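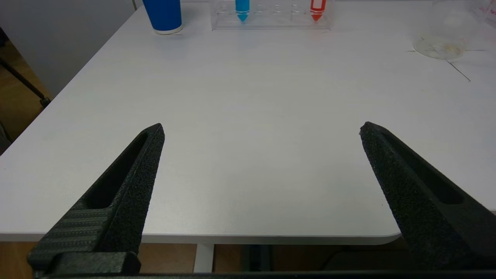

Teaching a Robot by Showing

Information for pupils aged 7 to 11
Bovenmont Science Centre, Learning Department

People learn many skills by watching and copying. A robot can learn in a similar way. The person who shows the robot what to do is called the demonstrator, and each turn is called a demonstration.

At the Bovenmont Science Centre, the robot is named Skilter. It has one arm and a gripper with two black fingers, which open and close to hold things. A small camera is fixed near the gripper, so the pictures it takes always include the fingers.

Two ways to show a robot

The first way is by hand. The demonstrator holds the arm and gently guides it through the whole task. Sensors in the joints measure how far each one has bent, and a computer stores the measurements.

The second way is by remote control. The demonstrator sits at a desk and moves a smaller arm, called the leader. Skilter copies every movement. Remote control keeps the demonstrator's own hands out of the camera's view, and this helps when the robot must learn from pictures.

The tube task

Skilter is learning to lift a test tube out of a clear rack and put it back in a different hole. The rack stands at the far side of a white table, between a blue paper cup and a glass beaker. It holds one blue tube and one red tube, with empty holes between them. The gripper begins with its fingers open.

Clear plastic and glass are difficult for a camera, as the table shows through them. Look for the beaker at the right. Its round base is easier to find than its sides.

How many turns does it take?

Skilter was given 222 demonstrations of the tube task. Marjatta Kuusisto, who leads the robot sessions, recorded 18 of them by hand. The rest were made by remote control. Demonstrators are asked to move slowly and to begin again if a tube slips, and those attempts are kept in a separate folder.

The computer then looks for patterns that link the camera pictures to the movements. This stage is called training. Afterwards Skilter tries the task alone, with a member of staff beside the stop button.

Words to know

Demonstration: one complete turn at showing a robot a task.
Gripper: the part of a robot that holds things.
Joint: a place where a robot arm bends or turns.
Leader: the small arm that a person moves to control the robot.

School groups may try the leader arm in the Quezada Room every Tuesday. Children must be accompanied by an adult.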